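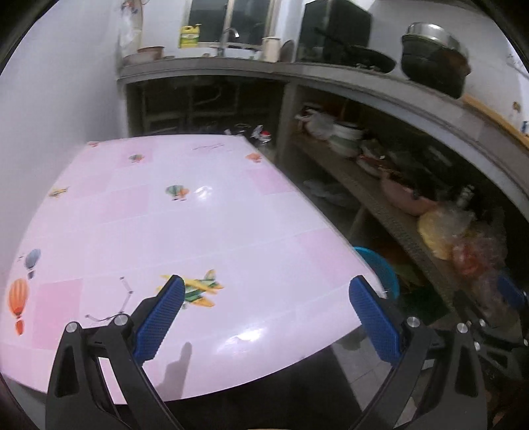 4. Fitting and caring for the table cover

The Dendico table cover is cut for the two-seat and four-seat Luravwood kitchen tables. It is a wipe-clean cover and is meant to stay on the table between meals. Before fitting it, decide which way the print should face. On a light pink cover with airplanes and hot air balloons, stand on the side where people will sit and turn the cover until the balloons are upright. If the table is near a sink or counter, leave enough space to walk between them once the cover is hanging over the edge.

4.1 Before you start

You will need a soft cloth, a bowl of lukewarm water, mild dish soap and the corner clips from the small bag (part 328). Clear the table and wipe it down. Crumbs left under the cover will show as bumps and can wear through it in time.

Note: The cover has fold lines when it comes out of the package. Lay it flat at room temperature overnight and most of them will drop out. Do not iron it.

4.2 Fitting the cover

1. Unfold the cover on the table with the printed side up.
2. Center it by eye, then measure the overhang on the two long sides. Adjust until they match.
3. Do the same on the short sides. On the 900 mm table the overhang should be no less than 50 mm at any point.
4. Smooth the cover from the middle toward the edges with the flat of your hand. Do not pull on the corners.
5. Fold each corner under itself and push a clip on from below until it stops.
6. Check each clip with a light tug. A clip that slides off is on backward.

Caution: Keep the overhang short if small children use the table. A child who pulls on a long edge can bring down whatever is standing on it.

4.3 Daily cleaning

1. Pick up loose food with a dry cloth.
2. Wipe with soapy water, working in one direction.
3. Wipe again with clean water and dry the cover. Soap left behind dries to a dull film, most noticeable where light from a window falls across the table.
4. Once a week, take off the clips, lift the cover and dry the tabletop underneath.

Tomato, turmeric and ink should be wiped up right away. For a stain that has set, leave a damp soapy cloth on it for 2 hours and wipe again. Bleach and scouring pads take the color out of the print.

Caution: Do not set hot pans or kettles directly on the cover. Use a trivet, and let the trivet cool before sliding it - a hot one can drag the surface.

4.4 Storing

Roll the cover with the print facing out, around a cardboard tube if you have one. Folding is fine for a few days, but longer than that and the creases are slow to come out. Keep it away from radiators. Covers put away in December for the holidays should be completely dry first.

Replacement clips are sold by Hirvonen and Gurel dealers. Give the part number when ordering.

Text: Malou Þórarinsdóttir. Revised 13 February 2024

Print this section | E-mail this section

Home | Manuals | Spare parts | Dealers | Contact

© Dendico. All rights reserved. Back to top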